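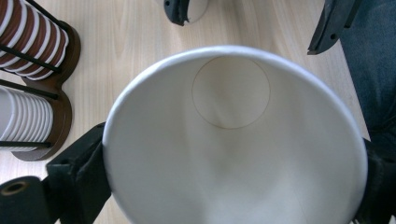

White, plain, and very probably not going in your green bin.

The paper cup is not paper, can we start there

Feb 28, 2025

Quick one this arvo, have to get the kids' swimming bags sorted by five. But I've been stewing on cups all week.

Look down into a paper cup some time. Smooth wall, faint seam, flat little disc at the bottom. Lovely bit of design, I'll give it that. Holds a flat white without falling to bits. And the reason most of them do is a skin of plastic on the inside, thin as anything, which is the same reason so many councils don't want them in with the cardboard. We call it paper becuase it feels like paper. Feels virtuous. You'd never get away with stacking foam cups next to the office kettle these days, but paper, no worries, help yourself.

Our floor went through 300 in a fortnight. I know this because the sleeves get ordered through Nullix and the invoice gets cc'd to everyone on the floor for reasons I've never got to the bottom of. 300 cups, and most of us sit within spitting distance of a cupboard full of mugs. Perfectly good mugs. Ugly, yes. One has a cartoon wombat on it and a chip in the handle. Still holds tea.

And people will say, it's the washing up. Fine. It is the washing up. Nobody wants to be the one at the sink at ten past four with somebody else's milk ring. I get it, I've done the thing where you leave it to "soak" and go home. But a mug takes what, a squirt and a wipe? I've spent longer waiting for the lift.

Then there's water. This is the one that gets me. Person walks up, takes a cup, fills it, two mouthfuls, bin. Back again after lunch, new cup. For water! Out of the tap! I'm no saint, did it myself all through September when my bottle went missing (under the car seat, for the record, and I'd rather not talk about the smell).

Where you put the cups matters more than any poster. I'm convinced of it. The Nguyen bakery down the road keeps its takeaway cups behind the counter, and asks "having here?" first, and most people are. China cup, saucer, done. Same coffee. Same price. Whereas the place that puts the stack out on the table, rims down, nice and neat in a rack, has more or less made up your mind for you. A tidy stack says take one. The hand goes out before the brain's had a look in.

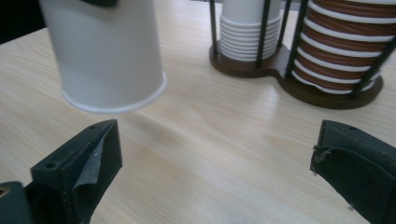
So put the rack away

Not forever. Visitors, the Christmas do, the blokes who come to fix the aircon, all good. Keep a sleeve in the cupboard for that. Bottom shelf, behind the Milo.

I like a cup rack, mind. Dark timber base, black rods, a stack of white cups standing up nice and straight. Looks a treat on a pale bench. Better than the torn plastic sleeve lying on its side with the last few rolling out. If you have to have cups out then have them out like that, rim down so the dust stays off. Just ask whether you have to.

Cidum, where I used to temp, did the opposite of us. Mugs on the bench, cups in the cupboard. No memo, no sign with a sad turtle. There was some grumbling, mostly about who'd pinched whose mug, and after 2 weeks it was just how the kitchen was.

Gotta run, swimming.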